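The Summer We Finally Gave Up the Nap

I held on to nap time a lot longer than I should have. My older two dropped theirs so early, and with so little fuss, that I hardly noticed it going. But my youngest was a champion napper, the kind who would walk himself down the hall after lunch with his blanket over his shoulder, and I had built my entire day around those 2 hours. I answered mail in them. I folded things. Some afternoons I just sat on the back steps in Falemthorpe with a cup of coffee and listened to the neighbor's sprinkler, and I came back in feeling like a whole person again.

Then in April he started lying there singing. He wasn't upset, he was just wide awake and working his way through every song he knew, and if he did drift off, bedtime was a disaster. I remember looking at the clock at nearly 40 minutes past nine one night while he told me, very cheerfully, about ducks.

My husband was ready to call it quits right then. I wasn't! I tried shorter naps, and earlier naps, and driving him all the way out toward Natinport and back in the hope that the car would do the trick (it did, and then he was up until all hours again). I think I was grieving a little, if I can use such a big word for such a small thing. He's my last one, and that crib sheet with the faded stars has been through all three of them. 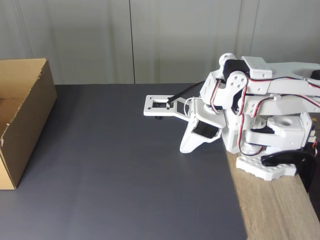

White arm, gray mat, cardboard box on the left.

So we came up with quiet time. He has to stay in his room, he doesn't have to sleep, and he can have books and one bin of toys. The first week he came out 6 times in a single afternoon — once to ask whether it was still today — and I walked him back every time and tried to keep my voice soft. By the second week he was down to one visit, usually about a snack.

What helped most was moving dinner earlier, which I resisted because it meant rearranging everybody else. He gets so wobbly by late afternoon now. If there's food on the table before he falls apart, we can usually make it through bath and two stories without tears, mine included.

He still falls asleep now and then, on the rug with a book open on his tummy, and I know I'm supposed to wake him. Last week I gave him a few extra minutes and sat in the doorway with my coffee. He was up late that night and I didn't mind one bit.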